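Room 1403 Gets a Grip

By four in the afternoon, the robotics club at Bandeck College has taken over every chair in room 1403, and two people are already arguing cheerfully about servo speeds. I'd come up to the fourteenth floor for an hour. I stayed until the lights in the hallway clicked off!

The club's spring project is called Niritus, and the goal sounds like something a toddler could do: pick up a cube, put it in a container, go again. Students write the code, run it on a desktop arm and find out quickly how much their own hands have been doing for them all these years.

"The first week, we mostly punched the table," says Lyle Ruiz-Ortega, a second-year who came over from the music department and never went back. He keeps a notebook of every failed grab, with little sketches - some of them really good - and he let me flip through it. Page after page of cubes squirting out sideways.

Closing in

The trick, the club has learned, is in the last inch. Come down too fast and the cube gets shoved. Come down crooked and one finger lands before the other, so the whole thing spins. Lyle's group now has the gripper drop straight down, pause, and close in small steps, checking the load on the servo each time. Their best run in March was 77 clean transfers out of 200 tries, and they cheered like they'd won a title.

It's wonderful to watch up close. You find yourself leaning in, holding your breath, staring at those narrow toothed fingertips on either side of a little red block. 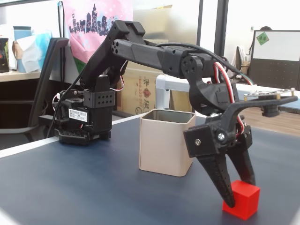

Next stop, Cluvell

In May the club takes its code to the Cluvell Challenge, where teams get a fresh table layout and 2 hours to adjust. Hedlund Tech won last year, a fact I heard from four different students. Lyle wants to add a second cube color before then, and he was already typing when I got my coat.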